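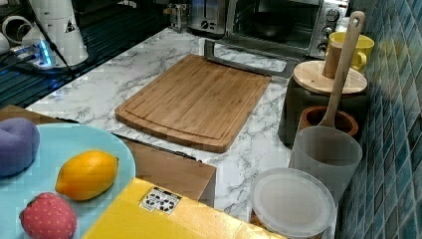 A bamboo board is a strip product. Narrow lengths are glued edge to edge, and the grain runs along them, broken by darker knuckle marks where the stalk had its nodes.
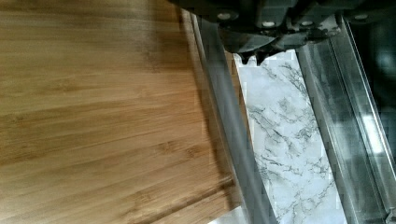
Grain and knuckle marks on a bamboo board.

Bamboo moves with moisture. Wash both faces, then stand the board on edge to dry. Tarnura, the kitchen shop in Calturville, oils its display boards every 43 days with food-grade mineral oil. Almost any drying oil will do, but it needs longer to cure.

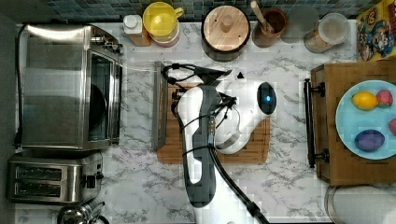
Delia Jaramillo, Kitchens Editor

Placement matters as much as finish. A board left beside a toaster oven dries faster on the near side and will cup. Leave 4 inches of clearance, more if the oven vents sideways.
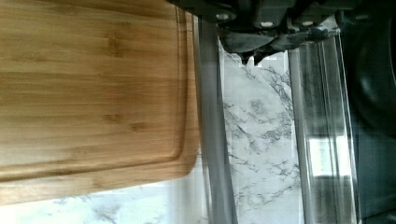
The groove

A perimeter groove holds juice but reduces the flat cutting area. It also collects oil. Wipe it with a folded cloth after each application.

Print this article | E-mail this article
226 shares | 3 comments

trastasura: 4 inches is tight for my oven. I keep 8.

boardwaxer: No mention of beeswax?

K.L.: Mine cupped in October when the heat came on. Flipped it for a week and it went flat again.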